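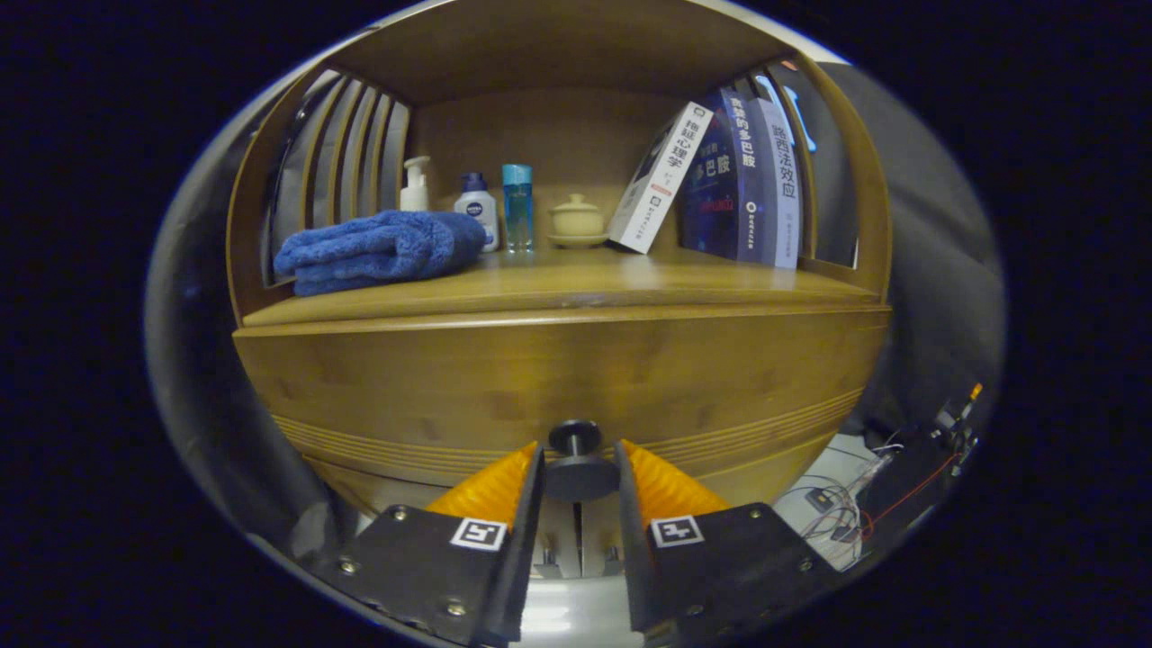
Cho wrote back after the first draft of this guide to say that the humidity readings were nonsense and the section should tell people so. Fair enough. The app still shows two decimal places, and you should ignore both of them.

## 4. Setting up the Rornitz moisture sensor

The box claims a five-minute setup. Allow an evening. The steps below are for the bathroom and linen storage version; the basement version has a different clip and its own section.

1. Pull the plastic tab from the battery door. The light blinks green. If it blinks amber, the battery is low, even if it came sealed.
2. Leave the sensor out in the room overnight before pairing. The leaflet skips this. Sensors paired straight from the box read high for days.
3. Open the Zoltorero app and choose **Add sensor**, then **Skip account**. The skip link is small and gray, at the bottom of the page.
4. Type in the four-digit code from the back of the sensor. Ours was 1019, printed as "1,019" on the card. Leave out the comma or the app rejects it.
5. Set the alert level by hand. The factory setting is 56 percent, and a bathroom passes that every time someone showers. Start at 70 and lower it if you never hear from it.
6. Place the sensor at the back of an open shelf, with a gap behind it. Do not lay it on or under towels.

> **Note:** "Smart Learning" is on by default. It is supposed to get used to your household. After a month of it we saw no change except more alerts. Turn it off under **Settings > Advanced**.

> **Caution:** The adhesive pad takes varnish off wood. The maker calls it removable. Use the hook, or just stand the sensor up.

### 4.1 Checking the reading

Put the sensor in a sealed bag with a bottle cap of damp table salt and wait eight hours. It should say 75. Anything from 72 to 78 is as good as this model gets. If yours is further off, enter the difference under **Offset**. The **Auto-calibrate** button sets the offset back to zero and does nothing else that we could find.

### 4.2 Memory and the paid plan

The sensor holds 2,000 readings and then writes over the oldest. At the standard interval that is plenty. The Ultelport plan promises "unlimited history," but it saves daily averages only, so a wet hour disappears into a dry day. Export the file yourself each June if you want a real record.

### 4.3 Error 529

The sensor has lost the app. Move the phone closer and wait. Do not reset the sensor, whatever the help screen says, as this wipes the memory.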